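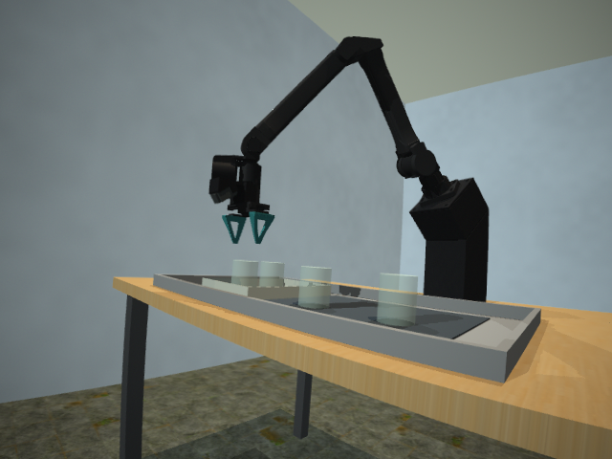

Workshop Guidance: Rehearsing a Bench Arm on Screen

Gakatcombe Shared Workshop, members' notes. Revised 7 Dec 2025.

Members who intend to build a sorting arm on a shared bench are asked to rehearse the layout in simulation before any timber is cut or any bracket is fixed. The following advice was prepared by Valentin Gaillard during the Flollach build, a small arm meant to tidy cups and jars on a kitchen worktop.

Setting out the bench

Measure the real bench and enter those figures first. The Flollach bench file allows 200 mm of clear space behind the tray, and members copying it should check that their own wall permits the same. Draw the table legs as well as the top. A cable run that looks generous from above may foul a leg.

Save each layout under a new number. The file now in general use is 3196, and earlier files should not be overwritten.

Choosing the fingers

Wedge-shaped fingers with an open centre are suitable for light vessels. They should be modelled at full thickness, including the cut-out, as a simplified outline will give misleading contact results. When the vessel tapers towards its base, approach it low and slowly, with a finger on either side, and check the clearance from the wrist view before closing.

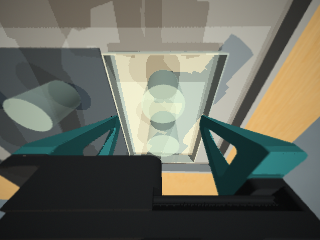
Chukwuemeka Igwe writes that he lost an evening to grip force before he looked at friction, and he would ask members to set the friction value first. His cups slid at every setting until he had done so, and afterwards the lowest force was sufficient. He also asks whether the finger files may be printed at home. They may, provided that the member keeps a note of the material used and brings one finished pair to the bench for fitting.

Closing speed should be left at the lowest setting for the first 16 trials. It may then be raised by one step at a time. If a vessel tips, return to the previous step and repeat the trial from the same starting position.

Placing the vessels
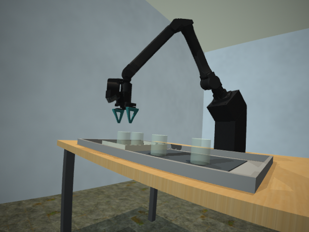 A starting layout ought to include at least one awkward case. Vessels spaced evenly along a tray will flatter almost any program, and faults then come to light only at the real bench. In the Flollach layout two of the cylinders stand nearly touching at the back left, and a finger must find its way between or around them, while the one on the right of the dark mat can be approached freely. Members should prove the free one before attempting the pair.

Moving to the real bench

Allow 2 evenings for the transfer. Fix the pedestal before the tray, and mark the tray's corners on the bench in pencil. The stop switch must be within reach of the person at the keyboard, and power to the arm is to be off whenever hands are inside the tray.

Mats may be borrowed from the Fleury cupboard and should be returned clean. Requests for bench time are to be entered in the Gekinari booking sheet, with the layout number in the second column.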